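Machines and Chores: The Gallery

Can they do it yet? A page of pictures and grumbles

I have been writing about household and shop-floor robots long enough to have been promised a clean kitchen several times over. My kitchen is still cleaned by me. This gallery is where I keep pictures of the work at hand, with a line or two about what the machine is being asked to do and how much of the job I think is left for a person.

I like chores as a test because everyone who reads this has done them. You may not know what a good wrist joint looks like, but you know when a glass has been put in a dishwasher badly. You also know that "doing the dishes" covers a pile of smaller jobs. Somebody clears the table, scrapes the plates, finds the fork that slid under the salad, decides whether the wooden spoon can go in, loads, starts the thing, empties it and puts it all away in cupboards that are too full. When a company says its robot does dishes, I want to know which of those it means.

Cillier, whose kitchen work comes up a lot in my mail, means one of them, more or less: moving tableware from one place to another. Fair enough. It's a real part of the job, and I have nothing against starting there. My complaint is with the brochure, which talks about "your evenings back." Moving the plates was never what took my evenings.

How I look at these

I ask the same few things of every demo, and I've stopped being polite about it.

Who set it up? If a person laid out the dishes, opened the door and pulled out the rack before the machine started, then that person did some of the chore. I don't mind, but I want it said out loud. A dishwasher with its door down and its rack already out is a much easier job than a closed one with a towel hanging over the handle.

What happens on the second try? Anyone can get one good run. I watched a shirt-folding demo in Pretport in March where the first shirt came out neat enough to sell and the next one came out as a ball. The machine set the ball on the stack with great care. The people running it clapped for both.

How long did it take, and did the clip admit it? Sped-up video is everywhere in this business. Some of it is labeled in small gray letters and some of it isn't labeled at all. I once sat through a laundry run that took the better part of an afternoon and later saw it online at well under a minute, with music.

And where does it all go when the chore is over? A dishwasher slides under a counter and stays there. A machine with arms has to stand somewhere, and most kitchens I've lived in could hardly hold two people and a trash can.

A word for the shop floor

People write in to say that I'm too hard on the home machines and too easy on the ones in workshops. I probably am. A shop floor can be changed to suit the robot. You can bolt down the bins, paint lines, buy the same part from the same place for years, and keep everyone out of the way. Pivetti does this well with its packing stations, and I have very little bad to say about them – except that someone still stands at the end of the line pulling out the crooked boxes, and that someone never turns up in the sales video.

A home won't hold still like that. The mug that lives on the left is on the right today. There's a bowl soaking. The cat has views about the open door. I have read a lot of papers about handling "clutter," and the clutter in them is tidier than my counter on a good morning.

Uzor has gone the other way and is selling a plain countertop gadget that sorts silverware and does nothing else. It costs more than I'd pay for sorted silverware, but I'll give them this much: it's an honest size of promise, and a buyer can tell in a day whether it's been kept.

The dishes

Two plates, a rack in the sink and an empty dishwasher rack waiting a short reach away. As dish jobs go, it's about as kind as they come. The plates are round, plain and white, they're standing upright, and there isn't a pan or a fork in the racks to get in the way.

I still wouldn't call it simple. A plate in a slotted rack has to be gripped near the rim, lifted clear without dragging its neighbor along, turned, carried over the edge of the counter and let down between tines that are lower than where it started. You and I do that while talking. Five black fingers on a silver arm have to get every part of it right, and there's shiny steel and a glossy white counter throwing reflections all over the place, the kind of thing that gives cameras trouble.

The hand is open over the counter here, so I'm giving no points either way. My question is about the third plate, and the one after that with egg on it. Until I see a full sink go into a full rack, greasy and mismatched, with nobody stepping in, this one stays in my "part of a chore" pile. It's a better-looking part of a chore than I'd have expected a few years ago. The amber glow at the window does it no harm either. 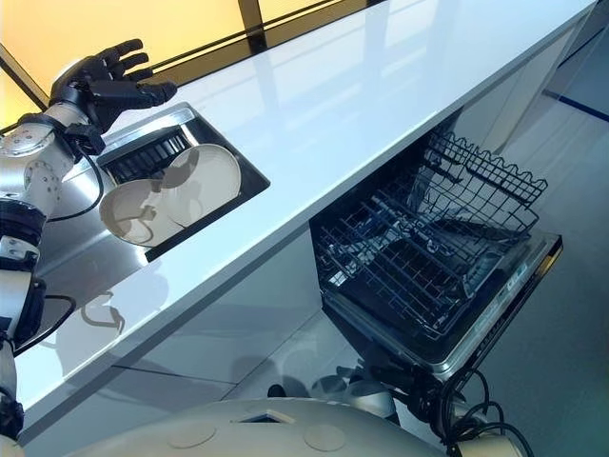

Sending in your own

I'm always glad to get more pictures of machines at work in kitchens, laundry rooms, stockrooms and repair shops. Plain ones are best. Please tell me what the machine was supposed to do, what a person did first to get things ready, and whether anyone had to put a hand in before the end. If the run failed, send it anyway, I promise to be nicer about a failure than about a trimmed success.

Please don't send renderings. I get plenty of those, and the dishes in them are always clean already.

Company people may write in too, and some do. If you think I've been unfair to your machine, tell me what it can do with a sink the way dinner left it and how long it takes at normal speed. I'll print the answer next to the picture, and I'll bring my own dirty dishes if you're within driving distance of Pretport.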